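Bench notebook, Friday: hand-guiding on the cluttered table

Carried on with the Motham task set this morning, the one with the bottles and the black basket.
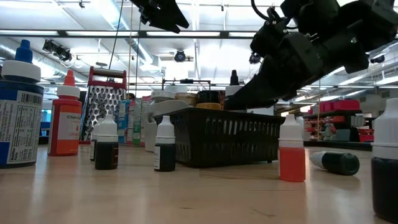

How many times do you have to show the arm a task before it's worth training on?

For a single pick with one object in a fixed spot, 25 good demonstrations gets us something we can look at. With clutter we plan for 100, and we throw out any where the operator dithers.

Right, so, dropper bottles. I love them and I hate them! They're small, the caps are smooth, and if you come in even slightly tilted the fingers close on the shoulder and the thing squirts out sideways like a bar of soap. On the remote control I've started coming down from further up than feels natural, then pausing just before I close. The pause is a nuisance for training (Radebe's script trims anything that sits still for up to 2 seconds, so keep it short) but my grasps are far tidier with it.

I left the dark green one lying on its side on purpose. The upright ones all want the same wrist angle and I'd been getting lazy, doing every approach on autopilot. A bottle on its side makes you turn the wrist, and I want plenty of that in the set before we go near the Rirnano version with the taller shelf.

The grater stays at the back as a thing to steer round. No picking it up yet, please, tempting as that red handle is.

Tried guiding the arm by hand for a few as well, pushing it about directly. Lovely and quick for the big sweeping bits, hopeless for the last bit of the approach, and my own arm ends up in the overhead view. Going back to remote for this set.

Last good run saved is 1759. Start the next lot from there, and check the Eretti pedal before recording, it stuck on me twice.

Filed under: Teaching by hand, Remote control, Bench notes

Comments

pedalpusher: Pedal sticks for me too. Taking the spring out and putting it back sorted it for a day or so.

left_hand_rig: Could you keep the hand-guided ones in a separate folder? I'd like to compare the wrist paths.

Back to top | Contact the bench | © Motham workshop notes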